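Terry on the leather sofa: folding notes

October 18, 2026

The laundry in this apartment gets folded on the sofa. The dining table is the obvious place, but it is 48 inches long, it usually has a keyboard and a monitor on it, and clearing it takes longer than the folding does. The sofa seat is wide, low and always free after dinner.

The sofa is cream leather, which sets a few conditions. Leather has very little grip on terry cloth. On a cotton bedspread a towel stays where you put it. On leather the bottom layer creeps toward you every time you pull on the top layer, so a fold that starts square ends up skewed by an inch or so at the hem. I fixed most of this by changing the order of operations. The towel gets straightened in the air first and only then goes down on the cushion. Once it is down I press and fold, and I don't drag.

The second condition is moisture. Finished leather tolerates a damp towel for a short time, but I would not leave one there overnight. In August I moved the load over too early and the thick hems were still holding water. There was a faint dull patch on the cushion the next morning. It came out with a dry cloth and a little of the Cusdale conditioner, but since then I check the hems before anything leaves the dryer. The center of a towel tells you nothing. The hem is always last.

Current procedure for a bath towel:

Find two corners on the same short side. If the towel came out of the drum as a rope, untwist it before looking for corners.
Hold the corners at shoulder width and let the rest hang.
Snap it once, downward. Twice does no harm.
Lay it on the seat, far edge first.
Fold in half lengthwise, then in 3 across the length.
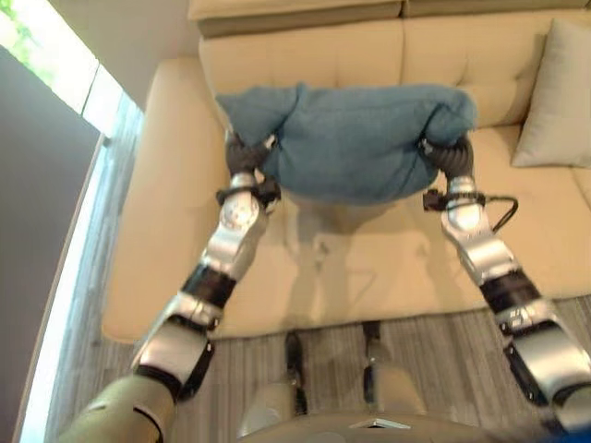

The thirds matter because of the shelf. The hall closet has a Dastau wire shelf, and a towel folded in quarters sticks out past the front lip and catches the door. Folded in thirds it clears. I tried rolling for a while. Rolled towels look tidy for a day, then the stack loosens and the bottom row flattens, and you can't pull one out without taking up to 5 with it.

Softener is the other variable. I stopped using it on towels. Terry loops coated in softener absorb less and slide more, and on this sofa they already slide enough. The towels are a bit stiffer now, and the folds hold their edge better.

Hand towels and washcloths I still do standing up, against my chest, with no surface at all. They are too small to be worth laying down. Fitted sheets go on the bed — the sofa is too narrow for them and I have not found a method I would want to write down.

Next load is the dark one.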